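Collecting Grasp Examples at the Zinen Bench: Frequently Asked Questions

For new operators, visiting students, and anyone who has been handed a login and a pair of safety glasses in the same five minutes. Last revised Jun 11, 2023.

What are we collecting, exactly?

Episodes. One episode is one attempt by the arm to pick up one bar from a bin, from the moment the camera sees the bin to the moment the gripper has either lifted something or embarrassed itself. Each episode is saved with the camera stream, the joint positions, the gripper state, and a label from you. The learning system, which we call Quaye, reads all of this overnight and comes back in the morning with opinions.

How many do you need?

More. The current target for the bar-picking set is 1,064 labeled episodes. We have 490 that passed review. The difference is why you were invited.

Do I have to know how to program?

No. You need to arrange bars in a bin, press a button, watch closely, and tell the truth afterward. The last one has caused more trouble than the other three combined.

Do failed grasps count?

Yes, and please stop deleting them. A system that has only ever seen success has no idea what a bad grasp looks like, and will commit to one with total confidence. We lost most of an August to a model trained on somebody's personal highlight reel. It had never met a dropped bar and did not recognize one when it dropped it.

What counts as a failure?

The bar is not in the gripper when the arm reaches the hold position. If it came up and fell off along the way, label it "dropped." If it never came up, label it "missed." If the gripper pushed it somewhere else and left it there, label it "shoved." If two bars came up together, label it "double," however impressive it looked.

What about a grasp that worked but was ugly?

It's a success. Put "ugly" in the notes if you must. Miklós Győri reads the notes and keeps a private ranking.

How should I arrange the bars?

Badly. People are tidy by nature, and after a dozen resets every operator starts lining things up. Quaye will learn your habits faster than it learns to grasp. Use the layout cards in the drawer: draw one, copy it, and resist improving it. The cards include plenty of bars pressed against walls and into corners, because that is where bars go in real life.

Can I make up my own layouts?

One in every 4 episodes can be freestyle. Mark it as such in the form. Stacked bars are fine. Bars balanced on end are a hobby and should be pursued at home.

Why are the bars different colors?

So that you and the reviewer can agree on which bar you are both talking about. Enter the color of the target bar before you start the attempt. Entering it afterward, once you know which bar the arm went for, is called cheating everywhere else and is called cheating here too.

The bin is scratched. Should I report it?

No. Scuffs and shiny spots are part of the data. Parts bins do not stay pretty, and a model that has only seen a clean floor tends to mistake a scratch for an edge and go after it. Do report new dents, or a bin that has shifted from its taped corner marks.

Why does the arm block the camera at the worst possible moment?

Because the arm has to be over the bar to pick it up, and we have not found a way around this. The overview camera loses part of the bin on nearly every descent. Save the episode anyway. Quaye has to cope with half-hidden bars, and so does your label: if you can't tell from the video, go by what you saw standing there, and tick "label from direct view."

What does a normal mid-episode view look like?

A lot of arm. In the still below, the finger is down in front of one red bar, which shows on both sides of it. The other bars are spread along the walls, green ones on the left and a red and a green side by side on the right, partly under the arm. You would keep this one.

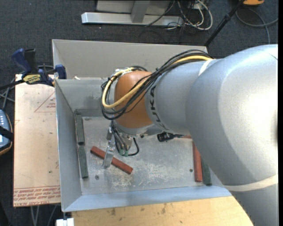 When should I throw an episode out?

Only in these cases: the recording started late, the camera was bumped, your hand was in the view, or the emergency stop was pressed. Use the "void" label and say which it was. Void episodes are kept in a separate folder, where they are visited by no one but remain available for study.

Do I press the emergency stop if the arm is only pushing a bar around?

If it's pushing a bar across the floor of the bin, let it finish and label it. If it's pushing a bar into the wall and the pitch of the motors changes, stop it. If you are wondering whether to stop it, stop it. One void episode costs us very little, and a new finger has to be ordered.

Can I adjust the cables between episodes?

Look, don't touch. Check at each reset that they still move freely around the wrist. If something looks caught, pause the session and call whoever is on the Aravis rota.

How long is a session?

Two hours, with a break in the middle. Labels get noticeably worse after that. We checked this by having reviewers relabel 312 late-session episodes, and the results were discussed with more tact than they deserved.

Who reviews my labels?

Another operator, from the video, without seeing what you put. If you disagree, the episode goes to Miklós, who will watch it at quarter speed and side with one of you in writing.

Can I see how the model is doing?

The Torkilance dashboard updates each morning. Please don't change how you arrange bars because of what you see there. Operators who find out that Quaye is weak in the left corner either start feeding it nothing but left corners, or start sparing its feelings. Both show up in the numbers.

Will my name be on anything?

Operator initials are stored with every episode and dropped before the set is shared. You'll be thanked in the release notes unless you ask us not to, or unless you were responsible for August.

Contact the Zinen bench desk | © 2023 Torkilance | Back to top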